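Documentation > Cellules bras double > Renudberg > Contrôle après incident

Liste de contrôle - cellule de rangement Zaki, poste 2
Site : Renudberg. Intégrateur : Ollurgate. Contrôle mené par Ritva Savolainen, septembre.

Motif du contrôle : arrêt de protection du bras gauche pendant un dépôt dans l'étagère à trois cases. La pince a touché un séparateur et le bras n'a pas reculé comme prévu. Aucun blessé, personne dans l'enceinte. Le cycle a été rejoué en simulation avant toute remise sous tension.

1. Arrêt d'urgence
Conforme. Les deux boutons coupent les deux bras. Le bouton côté couloir est dur à réarmer, à graisser.

2. Journal des défauts
Conforme avec réserve. Le défaut apparaît au cycle 571, code de surcouple au poignet. L'horloge du contrôleur retarde sur celle du superviseur Gultari, ce qui complique la lecture croisée. Synchronisation demandée.

3. Limites de vitesse
Non conforme. La vitesse d'approche était réglée à 700 mm/s alors que la fiche de cellule donne 100 mm/s près de l'étagère. Valeur modifiée lors de la mise à jour, sans trace dans le registre. Corrigé sur place - à verrouiller par mot de passe.

4. Seuil de détection de contact
Non conforme. Le seuil avait été relevé pour supprimer des arrêts intempestifs. Remis à la valeur d'origine. Si les arrêts reviennent, ouvrir une fiche et ne pas toucher au seuil.

5. Position de l'étagère dans le modèle
À reprendre. La cote entre la base du bras gauche et l'étagère est de 675 mm dans le modèle, et le relevé au poste donne presque la même valeur, mais l'angle n'a pas été vérifié. Refaire le relevé aux deux extrémités.

6. État de départ de la simulation
Conforme. Étagère turquoise en haut du plateau blanc, cases vides, bac en bois à droite. La zone devant l'étagère est libre, pince noire à gauche au-dessus du plateau.

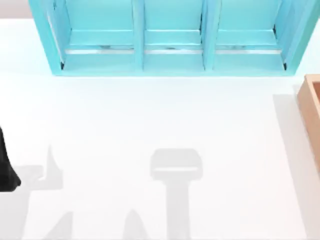 7. Trajectoire de repli
Non conforme. Le repli part à l'horizontale et peut croiser un séparateur quand la pince est engagée dans une case. Ajouter un point de dégagement vertical, puis rejouer le cycle complet avec chaque bras.

8. Remise en service
Refusée à ce stade. Points 3 et 4 à confirmer par une seconde lecture des paramètres, points 5 et 7 à solder par Ollurgate. Consignation maintenue, clé au bureau de maintenance.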